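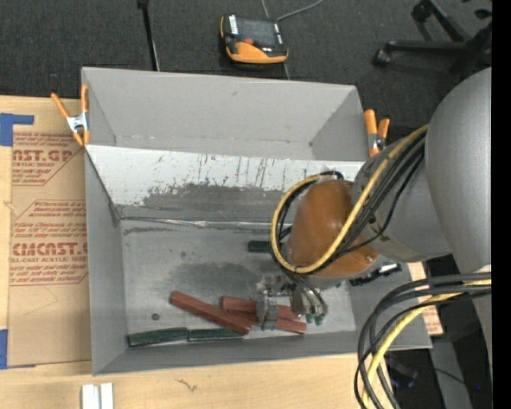
Whitlock Reservoir Liaison Group
Minutes of the winter meeting, December 9, 2024

Present: Teun Stevens (chair), the parish clerk, two members for the lower village, one for the angling club, the reservoir engineer, and a good turnout of residents, for which the chair was very grateful given the state of the roads.

Apologies had come from the sailing club and from the farm at Morico.

1. Minutes of the last meeting
Agreed, once the spelling of Flilska had been put right in two places. The clerk apologised and said she had now written it on the inside cover of her notebook.

2. Water level and the spillway
The engineer kindly talked us through the autumn readings. Storage stood at 1,123 megalitres at the end of the dry spell and has come up steadily to 1,246, so we are very nearly at the top of the winter allowance, set at 1,247. She was asked whether this ought to worry anyone living below the embankment. She said it should not, as the spillway is there to take the surplus and the valves were opened and closed in full during the October checks, but she quite understood why people ask, particularly those who remember the lane flooding.

The joint sealant along the left-hand wall of the spillway chute is tired and will be replaced in April, when flows ought to be lower. Cullura have been given the work. Mr Stevens asked that the footbridge stay open while they are there, if it possibly can. The engineer thought it could for most of the job, perhaps with a day or two of closure, and will let the clerk have dates as soon as she has them herself.

3. Seepage at the toe of the dam
A resident had noticed a soft patch by the lower gate and wondered if it was coming through the bank. The engineer went to look the same week (thank you!) and traced it to a blocked land drain in the neighbouring field. The drain has been rodded. The weir at the toe is read every week and shows nothing out of the ordinary. There was a fairly long conversation here about land drains in general, and it was agreed that the old map held by the Morico farm would be worth copying.
Action: clerk to ask for the loan of the map.

4. Warning siren
The new siren can be heard well enough in the upper village but hardly at all at Flilska when the wind is in the west. Several people spoke, some with feeling. The engineer will ask about turning one of the horns and would welcome notes from households on what they hear at the next test.
Action: engineer; all residents to listen out.

5. Fish pass
The angling club reported a happier season, with more than 4 trout seen in the pass on a single morning. The screen still catches leaves and wants clearing more often than it gets.
Action: club to draw up a rota with the engineer's site staff.

6. Any other business
The gate by the car park squeaks. The bench is to be re-varnished when it is warmer. Warm thanks were given to everyone who brought cake.

Next meeting in April, date to be fixed once the spillway work is settled.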